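Spent most of August comparing two grippers on the same arm, same table, same objects. Posting the notes as a thread for anyone choosing between the same kinds of hardware. Long one.

The job was simple on purpose. Pick up a block or a ball from a white tablecloth, put it in a wicker basket. We have cubes, a green ball and a basket, and that covers a lot of what goes wrong with a parallel gripper.
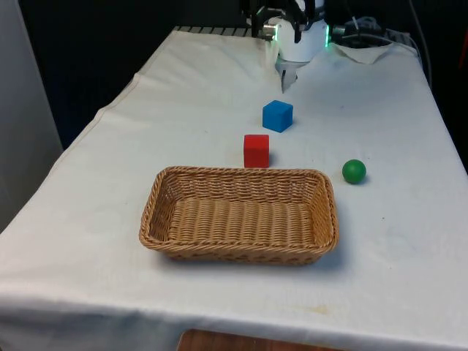

Razia Kiani

Sep 15, 2022

First candidate is the Lilia. Two fingers, flat pads, position control with a current limit. Second is the Pikura, also two fingers, softer tips, and it reports an estimated grip force back to the controller.

Same wrist plate for both. Usman Gilani machined an adapter so the tool center point moved by only 2 mm between them. I still recalibrated after each swap. Skipping it would have saved an afternoon and cost us the comparison.

We ran 152 picks with each gripper. Object positions came from a list Noreen Abbasi generated ahead of time, so I couldn't place things where I knew the arm liked them. I do that without meaning to.

Cubes first. Very little between the two. When the cube is squared up to the fingers, both grippers get it every time. When it's turned close to 45 degrees and the angle estimate is off, the Lilia pads push it around until it lines up, then close. The Pikura tips grab a corner and hold on.

Holding a corner sounds fine until you let go over the basket. The cube swings as the fingers open and can land on the rim. I logged those as failures even when the cube ended up inside.

The ball is where they split. The Lilia closes flat on it, and if the height is off by a few millimeters the ball squirts out forward. The Pikura tips give a little and keep it. For the ball alone I would pick the Pikura and stop reading.

Cloth matters more than I expected. A fold under the ball changes its height enough to matter. I smoothed the table before each block of 22 picks and left it alone in between, so late picks in a block are on a rougher surface than early ones. The log has the pick number if you want to check for that.

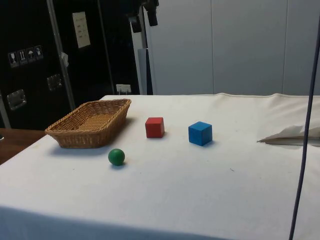 Cameras next. We had one on a side stand and one looking from the front. The side view is better for the basket rim. The front view is better for telling how far back a cube is. With only one, I would take the front and accept some bad releases.

Exposure: lock it. White cloth pushes auto exposure all over the place as the arm moves in and out of view, and the color threshold for the blue cube drifts with it. I lost a full morning of runs to this before Hanne Hafstein looked at my settings and asked why auto was on.

Cable routing is worth a post. The Pikura has an extra line for the force signal and it is stiff. With the wrist rotated past 79 degrees it pulled on the connector and I got dropouts. Longer loop at the wrist fixed it. The Lilia has one thin cable and never gave me trouble.

Controllers. We tried the vendor box for each gripper, then ran both from Pirzada, our in-house controller. Vendor boxes are quicker to set up. Pirzada let me use the same close speed and the same timeout on both, and I only trust the numbers from those runs.

One catch - the force value from the Pikura is an estimate from motor current, so it reads high while the fingers are still moving. Wait for them to settle before you use it to decide whether you have the object. Shoaib Lodhi added a short delay in the grasp check and most of the false positives went away.

Noise, if you share a room: the Lilia is louder on open. The Pikura has a whine when it holds for a long time.

What I would buy today: Lilia for blocks, boxes and anything with flat sides. Pikura for mixed objects, if you can live with the cable. We are keeping the Pikura on this arm for now and the Lilia goes to the second station.

Not tested: anything heavy, anything wet, anything thinner than the basket rim. Please don't read these results as covering those.

Someone asked about fingertip wear. The Lilia pads look the same as on day one. The Pikura tips have a shiny patch where they meet, and I don't know yet if that changes the grip. I'll measure it again after the next set of runs and add it to this thread.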